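La lettre du ciné-club : un mois de mars documentaire

Voilà le programme que nous avions envie de vous montrer depuis l'automne ! Après un hiver consacré aux comédies en costumes, la petite salle rouvre ses portes au documentaire d'archives, avec un film que plusieurs d'entre nous ont découvert en festival et dont nous parlons à peu près à chaque réunion depuis. Il s'appelle Testanus, il dure 130 minutes, et on en sort avec l'envie d'appeler tout de suite quelqu'un pour lui raconter.

Le sujet tient en peu de mots. Nomska était un studio d'animation en volume installé au bord d'un lac, dans une ancienne scierie, où l'on a tourné pendant des décennies des films de marionnettes pour la télévision du matin. Le studio a fermé, les bâtiments ont été vendus, et tout le monde croyait les bobines perdues. Elles dormaient chez Lahtinen, un laboratoire de développement qui n'avait jamais vidé sa cave : 1700 boîtes, certaines étiquetées au crayon, d'autres pas du tout.

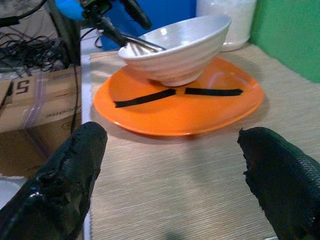

Le tapis beige à fines côtes, de tout près.

Le film raconte l'ouverture de ces boîtes, et c'est passionnant de bout en bout. On y voit des chutes, des essais de lumière, des génériques abandonnés, et surtout des morceaux de Testanus, le long métrage que Nomska n'a jamais terminé et qui donne son titre au documentaire. L'histoire d'un géant qui rapetisse chaque fois qu'il ment (il ment beaucoup, le pauvre). Il en reste 32 minutes montées, dans des couleurs magnifiques, avec une scène de tempête sur le lac qui vaut à elle seule le déplacement. La salle du festival s'est tue d'un coup, on entendait le projecteur !

Ce qui nous a le plus touchés, ce sont les carnets des animateurs. Chaque plan y est consigné à la main, avec le nombre de poses, l'heure, parfois une remarque agacée sur le chauffage. Une double page détaille les 162 poses nécessaires pour qu'un personnage s'asseye à table et commence à manger.
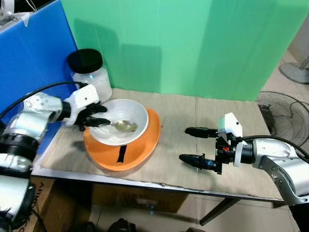 L'animation en volume est un art du geste minuscule, et le documentaire prend le temps de le montrer sans musique par-dessus, ce dont on le remercie. Les animateurs de Nomska avaient une passion pour les scènes de repas, qui passent pour les plus ingrates du métier. Il faut que la main tienne l'objet, que l'objet ait l'air de peser, que le regard suive. Une cuillère en métal posée dans un bol blanc, avec des doigts noirs refermés dessus, et voilà déjà tout le problème : le métal brille, le reflet bouge, et à la moindre pose ratée le spectateur décroche. Dans les chutes, la même soupe est recommencée d'une boîte à l'autre, et on se surprend à encourager la marionnette.

Le montage alterne ces images avec des entretiens tournés dans l'ancienne scierie, aujourd'hui un magasin de bateaux. Les témoins ne sont pas toujours d'accord entre eux, en particulier sur les raisons de l'arrêt du tournage, et le film laisse les versions côte à côte. Certains trouveront la partie sur la vente des bâtiments un peu longue. Nous, on en aurait bien repris un quart d'heure.

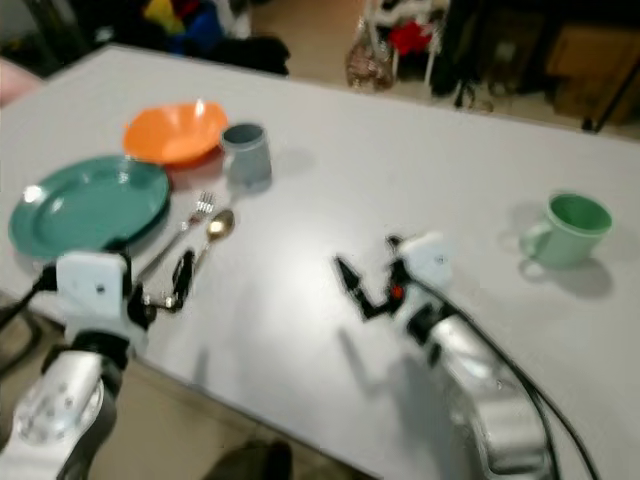
Assiette bleu-vert, bol orange et petit gobelet gris sur la table claire.

En première partie, nous passerons Zadness, un court métrage muet du même studio, retrouvé complet dans la cave de Lahtinen. Une petite fille y apprend à siffler à une théière. C'est drôle, c'est tendre, et les enfants y sont les bienvenus à partir de six ans (pour le long métrage, comptez plutôt dix ans, à cause des entretiens sous-titrés). Les familles qui souhaitent repartir après le court pourront sortir pendant l'entracte, on rallumera la salle.

La séance commence à 19 h 30, les portes ouvrent à 19 h. Tarif habituel, gratuit pour les moins de douze ans. La copie est en version originale sous-titrée français, et la boucle magnétique fonctionne de nouveau au fond de la salle, côté gauche. Après la projection, on reste discuter autour d'une soupe, forcément ! 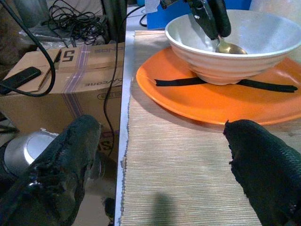 Grande assiette orange sur chemin de table beige.

Les réservations se font à la caisse ou en répondant à cette lettre, en précisant si vous venez pour le court, pour le long ou pour les deux. Et si vous avez chez vous des bobines de famille en 8 ou en 16 mm, apportez-les : la visionneuse sera sortie dans le hall dès l'ouverture des portes.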